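Also, das mit der Gans fing an einem Mittwoch an, und zwar damit, dass Sudheer Nambiar bei mir klingelte und fragte, ob ich zufällig Mais im Haus hätte.

Hatte ich. Zwei Dosen, ich esse das Zeug kalt mit dem Löffel, wenn keiner guckt. Sudheer wohnt unter mir und hatte bis dahin genau fünf Sätze mit mir gewechselt, alle über die Mülltonnen.

»Auf dem Hof sitzt eine Gans«, sagte er.

»Eine echte?«

»Ich hab sie nicht gefragt.«

Wir gingen runter. Sie saß neben den Fahrrädern, breit und grau und beleidigt wie meine Großtante Alva auf Familienfeiern, und am Bein trug sie einen Ring mit der Nummer 1471. Ich wollte mich hinhocken und sie zischte mich an, dass ich fast in die Rosen gefallen wäre (die Rosen gehören der Hausverwaltung Bredier, das wäre teuer geworden!). Sudheer schüttete den Mais in einen Blumenuntersetzer und redete leise auf sie ein, auf Malayalam, glaube ich. Sie fraß. Mich guckte sie dabei an, als hätte ich den Mais geklaut.

Ab da trafen wir uns jeden Abend auf dem Hof. Er brachte Tee mit, ich die Klappstühle, und irgendwann hieß die Gans Clilo, weil Sudheer als Kind einen Onkel hatte, der so genannt wurde und auch nie irgendwo wegging. Ich schrieb Zettel und hängte sie im ganzen Viertel auf, 16 Stück. Gemeldet hat sich eine Frau, die wissen wollte, ob man die Gans auch kaufen kann. Sie bot 400 Euro. Ich hab gesagt, falsch verbunden.

Im Juni war sie dann weg. Morgens noch da, abends nur der Untersetzer und eine Feder zwischen den Speichen von meinem Rad. Wir haben trotzdem die Stühle aufgeklappt. Sudheer schenkte ein, ich hielt meine Tasse fest und sagte was Dummes über Zugvögel, und er sagte, Hausgänse ziehen nicht.

»Diese vielleicht schon«, sagte ich.

Er dachte nach, ziemlich lange. Dann fragte er, ob ich noch Mais hätte - diesmal für uns.
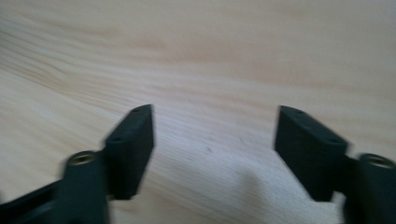

*Heller Holztisch, davor zwei schwarze Greiffinger, weit geöffnet*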